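Ticket 2329: Wrist camera loses the glass on the stone worktop
Opened in February by Carleen Tipoki
Project: Trandero / kitchen chores
Status: open, much happier than it was
4 comments | 7 shares

Carleen Tipoki, 09:10
Clearing the breakfast things is the chore I most want to crack this year, and we are so close! In simulation Trandero will pick up the plate and the spoon all morning. Ask it for the glass and it stalls, opens the gripper, shuts it, opens it again. The log says "target confidence low" and then the planner gives up.

Started with the default kitchen, arm at home position, one glass per run. Nine runs, no clean grasp. Swapping the glass for a mug gave me a good grasp first time, so I don't think it's the arm.

Tipene Trevaskis, 09:45
Which worktop have you got loaded? The Grultska kitchen pack has a plain one and a veined stone one. Clear glass over busy stone is horrible for the depth estimate, it keeps finding the counter through the glass and deciding that's the surface.

Carleen Tipoki, 09:52
Veined stone. I didn't even think of that. Switching now.

Carleen Tipoki, 10:30
Plain worktop: clean grasps on seven runs out of nine. On the two failures it went too low and nudged the base. I'm so pleased with this, you have no idea. But people do own stone worktops, so I'd like to keep the ticket open and get it right on both.

Maxine Maihi, 11:15
Agree, please don't close it. My mum's bench is exactly the sort of thing that would beat it.

Things to try, in this order:
- turn off the counter plane filter and rerun on stone
- raise the approach height before the first look
- load the Moloren grasp weights, they were trained with a lot more glassware
- save a wrist view before the planner starts, so we can all see what it's working from

Carleen Tipoki, 13:40
Plane filter off: no change at all. Higher approach: confidence comes up a little, then drops again as the arm descends. Moloren weights: four clean grasps out of nine on the stone! From nothing at all this morning!! The misses were all the same kind, with the fingers closing beside the glass.

Wrist view saved before planning, stone worktop, with the plate, spoon and what looks like a coffee machine left in:

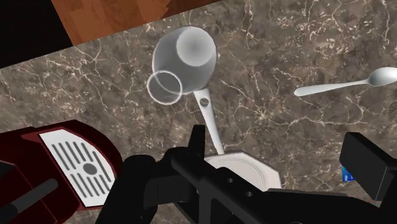
Wrist view, simulated kitchen. Glass upper middle, white handle just below it, spoon to the right.

Ville Pitkänen, 14:05
Look at the white handle. Its wide end meets the edge of the glass in this view, and I bet the segmenter is joining them into one object. That would pull the grasp centre down towards the plate. Could you run it again with the handle moved well away and leave everything else alone?

Carleen Tipoki, 14:50
Ville, you were right about the merge. I overlaid the mask and it was one long blob, glass plus handle. Moved the utensil and got seven out of nine on stone, same as the plain worktop. Can a machine clear a breakfast table yet? Ours can if you're a bit tidy first, and I'd have been thrilled with that last year.

Still to do: split the mask properly so the handle can go back, and fix the low approach. Keith Tapsell has the segmenter branch, so I'm assigning the first one to him. I'll take the second.

Contact: Trandero support desk | © Tipoki | Back to top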